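The Pegboard Question

Friday, January 21, 2022 · 6 comments · 19 shares

I have been told to buy a pegboard by my sister-in-law, two magazines and a man at the hardware store who was supposed to be cutting me a key. Everyone who owns one talks the same way. You'll always know where everything is, they say. I already know where everything is. It's in the bin.

Naheed Soomro put hers up in July, a Nandska panel on its own stand, and paid 46 dollars for it before hooks. The hooks are extra. I'd like that printed larger on the packaging. You get a starter bag that holds next to nothing and then you're back at the store buying more, in three lengths, one of which doesn't fit the holes.

My main complaint is what people hang on them. The pegboards in the catalogs have a row of matching wrenches going from big to small like a family portrait. Who owns that? I own one adjustable wrench and it has done me fine for years. A wall of outlined shapes, each with its proper tool, is for somebody who repairs engines. I tighten the towel bar.

And the bin never goes away. I have asked every pegboard person I know and they all still have a bin, or a drawer, or a Sokley crate under the stairs with the good stuff in it. The board gets whatever has a hole in the handle.

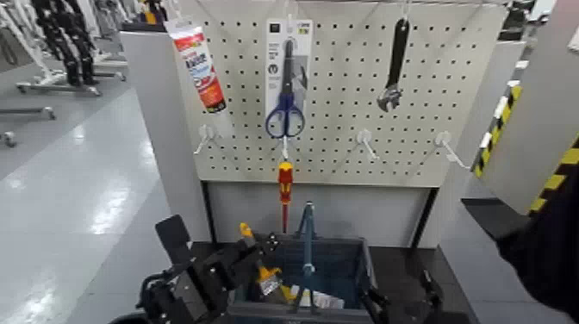
Which brings me to the brushes. A paintbrush ought to hang, I'll grant that much, because bristles go crooked if you stuff them in with everything else. So why do they always end up in the bin while scissors still in their package get a hook? I think people hang things the day the board goes up, when they're feeling good about it, and after that whatever comes into the house gets dropped in the nearest container. Mine included. I lasted a weekend.

Yes, I have one now. Arsalan Malik was getting rid of his and I'm weak. I will say the screwdriver is easier to grab — one point to the board. I'm still not convinced it's a better system than a bin and two minutes of digging. Ask me again when I've had to move it to get at the outlet.

Comments

Zarmeena Memon: Use the short hooks for anything light. The long ones sag and then everything slides forward.

Atif Hayat: 46 before hooks is robbery. I paid 40 and mine came with a shelf.

Naheed Soomro: I can see my name up there you know. The hooks were on sale.

Share this post · 19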